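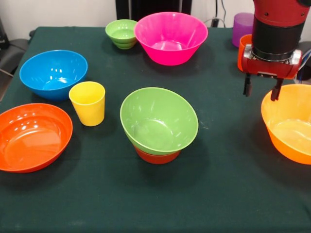
Bowls and cups on the green cloth.

About Us

Plonddale Comedy Room. Live stand-up, sketch and improv, upstairs at the old Swanson building. Open since December 2011, bar one summer when the ceiling was being fixed.

Small room. Low stage, one mic, a piano that is mostly in tune. We book the people we like and we try to keep it cheap.

How we started

Ludivine Tanguy was running an open mic in the back of a pizza place called Proletti. Seven chairs, and the ovens going all the way through everybody's set. Dušan Danko came in for a slice, did five minutes on his driving test, came back the week after with a better five minutes on the same driving test. By spring they were running it together.

Then Proletti needed the space for tables, fair enough, and the two of them went looking. The Swanson place had been a dance studio. Mirrors down one wall, which is terrible for comics - you don't want to see yourself dying. Mirrors came down first. Then the stage went in, then lights, then a bar license, which took longer than the rest put together.

What's on

Stand-up most weekends. Usually a host, two openers and a headliner. Improv from our house team, Kutberg, who have been together 12 years now and still argue about the name. Sketch nights when there is enough new stuff to fill one. Impressions, musical comedy, character acts, the odd magician if they're funny.

Open mic is once a month. 17 spots, five minutes each, sign up at the door. You get a light at four minutes. Please look for the light.

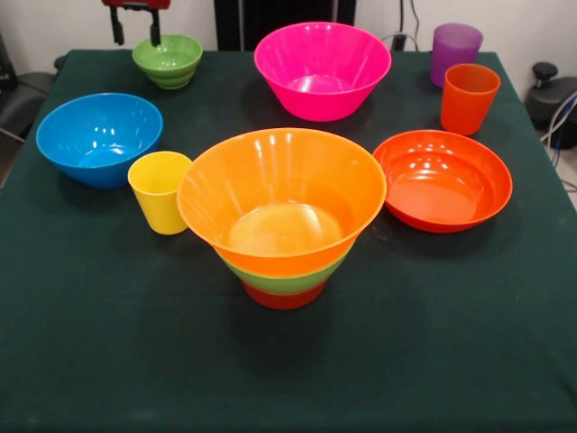 Pink, blue, green, orange and the rest, all set out on the table.

Classes

Ludivine teaches beginers stand-up, eight weeks, with a show at the end. Bring friends to the show, they laugh louder. Dušan does the improv drop-in, no experience needed, comfy shoes. There's a writing group too. Mostly it's people reading jokes to each other and crossing things out.

Kids and teens improv runs in school breaks. Clean material only, parents welcome to stay or go get a coffee.

Who's who

Ludivine Tanguy - booking, classes, hosts a lot of the weekends. Used to do clown. Will deny it.
Dušan Danko - improv, sound and lights, fixes the piano.
Everybody else - door, bar, chairs. Most of them perform too, so be nice, they may have a mic later.

Some numbers

Shows so far: 671
Most open mic spots by one person: also Dušan
Raised at our roof benefit: $4,000, all of it went on the roof
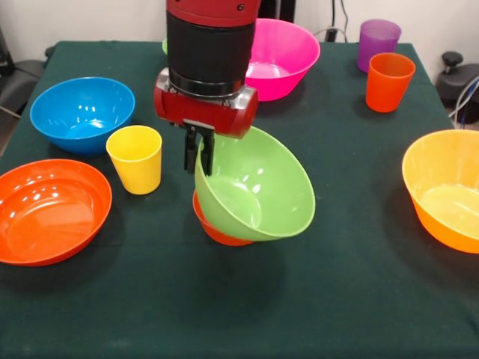 Visiting

Doors open half an hour before the show. Seats aren't numbered so come early if you want to sit together. Front row might get talked to - sit further back if thats not your thing. Stairs at the front, elevator round the side, ring the bell and we'll come get you.

Phones away during the show please. No filming, comics are trying out new stuff.

Want a spot?

Send a clip, five minutes or under, one take, real audience. Sound matters more than picture. We watch all of them but it can take a while. If you haven't heard in a month, nudge us.

Private parties and work events, ask at the bar or use the contact form.

Page updated 4 Sep 2020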